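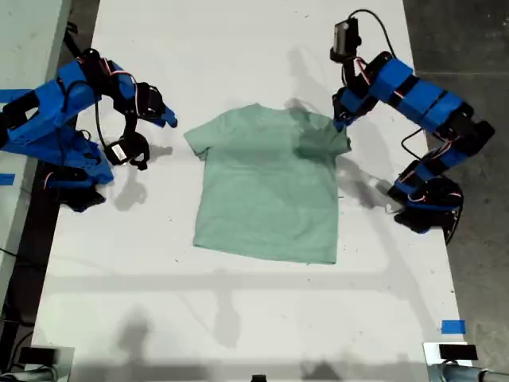

Can two small robot arms fold a T-shirt?
Student project report, Zerkesness Technical School, July 26, 2025

1. Why we chose this task
In our town, Sirnutville, there is a laundry which folds by hand. We asked ourselves if a cheap machine could already help with such work. A T-shirt looked like a simple beginning.

2. How we worked
We used one arm on each side of a white table. The arms have blue printed plastic parts and black servo motors. The shirt was always laid flat by a person, with the front side up. We named the control program Calvo. It learned from 127 folds which we made ourselves by guiding the arms.

3. Results
We made 108 trials. In 70 of them the shirt was folded well enough that we would put it on a shelf. The most common mistake was at the sleeve: the gripper closed above the cloth and took nothing. Wrinkles near the hem also gave trouble, and shadows of the arms sometimes made the program choose a wrong point.

4. What we think
For a shirt which is already flat, the machine can do a part of the chore. It is still much slower than a person. Taking one shirt out of a full basket we did not try, and we expect it to be more difficult. Next year's group should start with better light and softer tips for the grippers.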